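Section 4: Setting up your Swati heated mattress pad

I wrote this part of the guide after putting a Swati pad on my own bed, then on two more for family, so you're getting the order that worked for me. Set aside an evening the first time. You'll be quicker when you do it again in January after the first wash.

What should be in the bag: the pad, the controller with its cord, and a spare fuse taped inside the lid. If the fuse is missing, write to Nement (they handle parts for Widville, who make the pad) and quote part 927. Mine came in a plain envelope and I nearly threw it out!

4.1 Before you start

1. Strip the bed down to the bare mattress and run your hand over the top. Any buttons or hard tufts need a thin cover over them first.

2. Find your outlet. The cord reaches the floor on most beds, but please don't use an extension cord. I moved my lamp to the other side instead and got used to it in a week.

3. Check the tag sewn near the foot. It should say 200 watts for the large size. If you have the older Lornico controller, stop and read Section 7, as the plugs look the same and they are not the same.

CAUTION: Never fold the pad while it's on, and never use it with pins of any kind. Don't use it for a baby, or for anyone who can't work the controller or feel when it's too hot.

4.2 Putting the pad on

1. Lay the pad with the socket at the foot end, facing up. I got this backward the first time and had a lump right under my shoulder.

2. Hook one top corner, then the bottom corner across from it, then the other two. Going around in a circle pulls the whole thing crooked, and you'll be fighting it all the way.

3. Smooth it from the middle out with flat hands. You're feeling for wires that have doubled over. Small wrinkles in the cloth are okay, but a fold in the pad itself is not.

4. Put your sheet over the top and let the sides hang easy. Soft creases in the sheet won't hurt anything, so don't go getting the iron out. 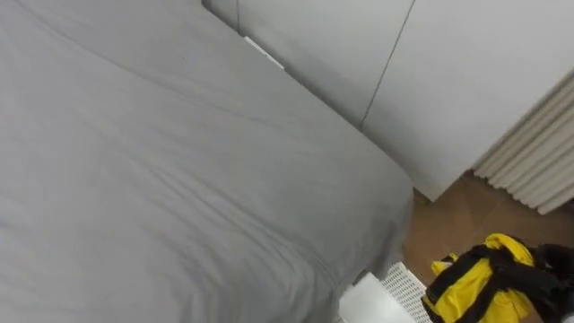
5. Push the controller plug into the socket until it clicks. I mean a real click, one you can hear. Then plug the cord into the wall.

NOTE: Keep the cord out from between the mattress and the base. Mine likes to slide in there when I change the sheets, so I check it every time.

4.3 First warm-up

1. Turn the dial to 3 and leave the blankets off for 10 minutes. A faint new-cloth smell is normal. If you smell anything burnt, unplug it and don't try again.

2. Feel all over with your palm. You want the same gentle warmth from side to side. A cold strip usually means the plug isn't all the way in.

3. Turn it down to 1 before you get in. I know, it sounds stingy, but 3 is for warming the bed and you'll be kicking the covers off by midnight.

If the light blinks twice and goes out, go to Section 6. It's nearly always the fuse, and you've already got the spare.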